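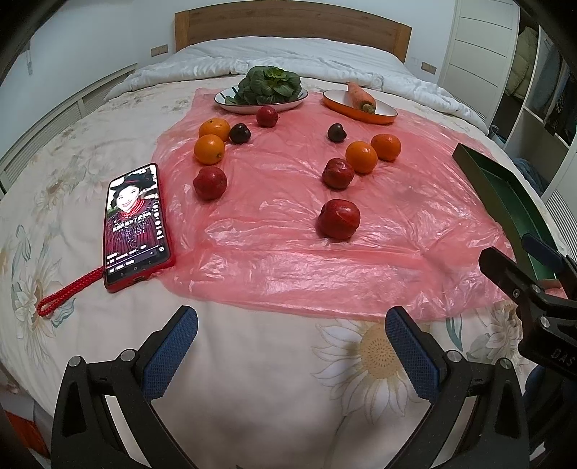
共同工房ウィットウッド
手持ち式把持具製作分科会 第4回会合 議事録

開催日 2018年8月24日
場所 共同工房ウィットウッド 工作室奥の打合せ卓
議長 デクラン・ダンモア(Declan Dunmore)
書記 カチア・アギアル(Kátia Aguiar)
出席 分科会登録会員、工房運営担当、見学希望者(議題3まで在席)
欠席 電装担当(書面により意見提出あり)
配布資料 前回議事録、部品表改訂案、把持試験記録用紙(案)、Hivia組立手順書の抜粋

開会
議長が開会を宣し、定足数を満たしていることを確認した。議題の順序について、見学希望者の都合により、当初最後に予定していた「自宅での試験作業の取扱い」を議題3に繰り上げることが提案され、異議なく了承された。

議題1 前回議事録の承認
書記より、前回議事録の訂正箇所について報告があった。指先の駆動方式に関する記述のうち「ワイヤ式を廃止する」とあるのは「ワイヤ式の検討を中断する」の誤りである。ワイヤ式を提案した会員からも、廃止には同意していない旨の発言があり、訂正のうえ承認された。
あわせて、前回の宿題事項のうち、Juntunen社の小型軸受の見積りが未着であることが報告された。催促は工作担当が引き続き行う。

議題2 把持具Hiviaの製作状況
(1) 機械部
工作担当より、二号機の組立が完了し、手持ちでの開閉に支障がないことが報告された。質量は557グラムで、一号機より軽い。軽量化の大部分は、腕部の肉抜きと握り部の内側の形状変更によるものである。
これに対し、会員より、握り部の内側を削ったことで長時間の使用時に小指の付け根が当たるとの指摘があった。工作担当は、手の大きさによる差が大きいことを認め、差替え式の当て板を試作する意向を示した。当て板の厚さを何種類用意するかについて意見が分かれたが、まず一種類を作り、使用者の感想を集めることとした。
腕部の回転軸については、締付けを強くすると開閉が渋くなり、弱くすると指先が横に振れるという、一号機以来の問題が残っている。Trusness社の樹脂座金を挟む案と、軸そのものを段付きに作り直す案が出された。旋盤の空きが少ない時期であることを考慮し、座金案を先に試す。

(2) 指先の当て面
青色の当て面材について、書記より報告があった。現行品は表面に凹凸のある柔らかい材で、幅は44ミリメートルに切り出している。丸みの強いものを挟んだ場合に、材の縁がめくれることがある。接着剤の種類によるものか、切断面の粗さによるものかは判断できていない。
議長より、接着剤と切断方法を同時に変えると原因が分からなくなるため、片方ずつ変更するよう要望があった。書記はこれを了承し、接着剤の変更から着手すると回答した。
会員より、当て面を黒にしてはどうかとの意見があった。本体と同色では映像上で指先の位置が見分けにくくなるとの反対意見が複数あり、青色を継続することとした。

(3) 電装部
欠席の電装担当から提出された書面を議長が代読した。要旨は次のとおりである。
一 開閉量の読取りは安定しているが、電源投入直後の値が毎回わずかに異なる。起動時に一度全開にする手順を手順書に明記されたい。
二 握り部から出る配線の曲げ半径が小さい。二号機では配線の取出し位置を下げることを希望する。
三 記録用の蓄電池は指定品以外を使用しないこと。
一および三は異議なく了承された。二については、取出し位置を下げると手首に触れるおそれがあるとの工作担当の意見があり、実物を前に改めて両担当で協議することとなった。

議題3 自宅での試験作業の取扱い
書記より、工房外、特に会員の居室における把持試験の取扱い案が説明された。工房の作業台は夜間の利用予約が埋まりやすく、居室での試験を希望する会員が増えている。これまでは各自の判断に委ねてきたが、記録の書き方が揃わず、後から比較できないものが生じている。
案の骨子は以下のとおりである。

ア 作業面
机、床、寝台のいずれも可とする。寝台のように柔らかい面で行う場合は、その旨を記録用紙の所定欄に記入する。食品を用いる場合は、樹脂シート等を敷き、寝具や家具に直接置かない。
イ 対象物
青果を用いる場合は、種類のほか、傷み、へこみ、へたの有無を記入する。試験に用いた青果を食用とするかどうかは各会員の責任で判断する。ただし、当て面の接着剤を変更した直後の試験品は食用としない。
ウ 容器
皿、浅い箱など、移し先となる容器の形と縁の高さを記入する。同じ容器を繰り返し使うことが望ましいが、義務とはしない。
エ 私物の取扱い
携帯電話、衣類など、居室にある私物が記録に写ることについては、各会員が提出前に自ら確認する。画面に表示された内容、郵便物、同居者の氏名等が読み取れる場合は、当該部分を除いて提出することができる。
オ 同居者の了解
同居者のいる居室で行う場合は、事前に了解を得る。

質疑の概要は以下のとおりである。
会員より、アについて、柔らかい面では対象物が沈み、指先を下から差し入れることができてしまうため、工房の作業台での結果と同列に扱えないのではないかとの質問があった。書記は、同列に扱う考えはなく、集計を分ける予定であると回答した。議長からは、実際の家庭で使う道具を目指す以上、柔らかい面での記録はむしろ不足しているとの補足があった。
見学希望者より、敷いたシートのしわや光の反射は支障にならないのかとの質問があった。工作担当は、つかむ動作そのものへの影響は小さいと見ているが、映像から物の輪郭を拾う処理への影響は確かめていないと述べた。シートの色や材質を統一すべきかどうかも議論されたが、各家庭にあるものを使えることを優先し、統一しないこととした。
別の会員より、葉物野菜は回を重ねると葉が外れて形が変わるため、試験品として不適当ではないかとの意見が出された。書記は、形が変わること自体を記録の対象とするのであれば残す意味があるとし、葉が外れた時点で用紙に印を付ける欄を加えることを提案した。了承された。
にんじんのような細長い物については、置いた向きによって難しさが大きく変わるとの報告があった。太い側が手前か奥かを記入する欄を設ける。
果物については、大小を取り混ぜるか、同じ大きさに揃えるかで意見が分かれた。工作担当は、二号機の開き幅が57ミリメートルであった初期設定のままでは大きい果物に届かず、現在は開き幅を広げて使用していることを説明した。初期設定の個体を手元に置いている会員は、次回までに調整を受けることとする。
複数の把持具を同じ作業面に持ち込む場合の安全についても質問があった。開いた腕同士が当たると回転軸に無理がかかるため、片方を使用している間は他方を動かさないことを原則とし、手順書に追記する。
エについて、運営担当より、確認を提出者に任せるだけでは見落としが避けられないとの懸念が示された。協議の結果、提出者の確認の後、別の会員が一度目を通す二段階の扱いに改めた。
以上の修正を加え、取扱い案は出席者全員の賛成により承認された。適用は9月の提出分からとする。既に提出された記録は、遡って作り直すことを要しない。

ここで見学希望者が退席した。

議題4 部品の共同購入
工作担当より、部品表改訂案が説明された。主な変更は、樹脂座金の追加、当て面材の予備の追加、および回転軸のピンの仕入先の一本化である。
会員より、ピンの頭の仕上げについて、光るものと艶消しのものが混在しているとの指摘があった。機能上の差はないため、在庫がなくなるまで混用を認める。
購入費の負担方法について、使用した分だけ各自が払う方式と、均等に負担する方式が比較された。組立の段階が会員ごとに異なることから、当面は使用分を各自が払う方式とし、予備品のみ均等負担とする。領収書は運営担当が保管する。
Juntunen社の軸受は、見積りが届くまで部品表から外さず、「保留」と表示しておく。

議題5 工具の返却および作業台の使用
運営担当より、六角レンチの組から一本が戻っていないとの報告があった。心当たりのある会員は、工具棚の返却箱に入れられたい。
接着作業の際は換気扇を使用すること、また硬化中の部品には日付と名前を書いた紙を添えることが再確認された。先月、硬化途中の指先が別の箱に移され、当て面が傾いたまま固まった件について、工作担当より経過の説明があった。該当の指先は組立に使わず、切断試験用に回す。
作業台の夜間予約については、議題3の決定により混雑が緩むことが見込まれるため、現行の割当てを変更しない。

決定事項および担当
一 回転軸に樹脂座金を挟んだ試作を行う。(工作担当)
二 握り部の当て板を一種類試作し、感想を集める。(工作担当)
三 当て面の接着剤を変更し、めくれの有無を比較する。切断方法は据え置く。(カチア・アギアル)
四 起動時の全開手順、蓄電池の指定、および複数台使用時の原則を手順書に加える。(カチア・アギアル)
五 配線の取出し位置について協議し、結果を次回報告する。(工作担当、電装担当)
六 記録用紙に、作業面の柔らかさ、葉の脱落、細長い物の向きの各欄を加える。(カチア・アギアル)
七 提出記録を二段階で確認する際の当番表を作る。(デクラン・ダンモア)
八 軸受の見積りを催促する。(工作担当)

その他
会員より、他の工房との合同での公開組立会の希望が出された。二号機の配線位置が定まっていない段階で日程を決めることは難しいとして、議長預かりとした。
見学希望者の入会については、本人から申込みがあり次第、運営担当が所定の手続を案内する。

次回会合
9月中に開催する。日時は掲示板にて通知する。議題の追加を希望する会員は、書記宛てに書面で申し出ること。

議長が閉会を宣した。

議事録作成 カチア・アギアル
内容確認 デクラン・ダンモア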